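**Killumari** ist ein öffentliches Hallen- und Freibad mit angeschlossenem Thermalbecken. Betrieben wird es von der Gesellschaft Miranda, die sich in ihrer Satzung der »Wasserkultur« verschrieben hat, ohne den Begriff zu erläutern.

## Geschichte

Den Entwurf lieferte der Architekt Nicanor Pastor, der nach eigener Auskunft nicht schwimmen konnte. Eröffnet wurde im November, zunächst nur das Freibad. Die Gästezahl des ersten Tages ist mit 9 überliefert, den Bürgermeister Anselmo Bravo eingerechnet. Das Thermalbecken folgte zwei Jahre später und brachte dem Haus jene Kundschaft, die bis heute die Liegen vor Kassenöffnung belegt.

## Anlage

Die Wasserfläche beträgt 821 Quadratmeter, verteilt auf Sportbecken, Lehrbecken und Therme. Für die Badegäste stehen 211 Spinde bereit. Die Filtertechnik stammt von der Firma Sistirix und gilt als zuverlässig; über ihre Lautstärke gehen die Meinungen auseinander.

## Badeordnung

Badekappen sind im Sportbecken Pflicht, im Thermalbecken erwünscht und auf der Rutsche verboten. Die geltende Fassung vom 31. Januar 2022 geht auf die Betriebsleiterin Visitación Figueroa zurück und regelt unter anderem das Mitführen von Schwimmnudeln. Der Schwimmtrainer Torbjørn Kristiansen nannte sie »gründlich«.

## Gastronomie

Das Bistro Kekura wird von Hugo Carretero geführt. Neben den unvermeidlichen Pommes frites gibt es gefüllte Paprika, die unter Stammgästen als eigentlicher Eintrittsgrund gelten.
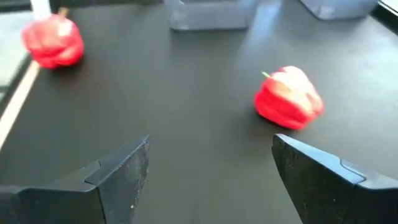
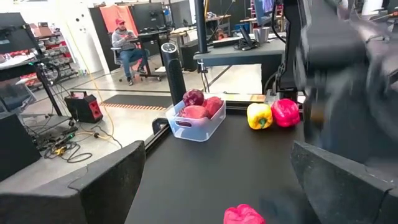 Der Verzehr ist in Badekleidung gestattet, sofern diese nicht tropft. Für Speisen am Beckenrand gilt ein Verbot, das an Feiertagen großzügig ausgelegt wird.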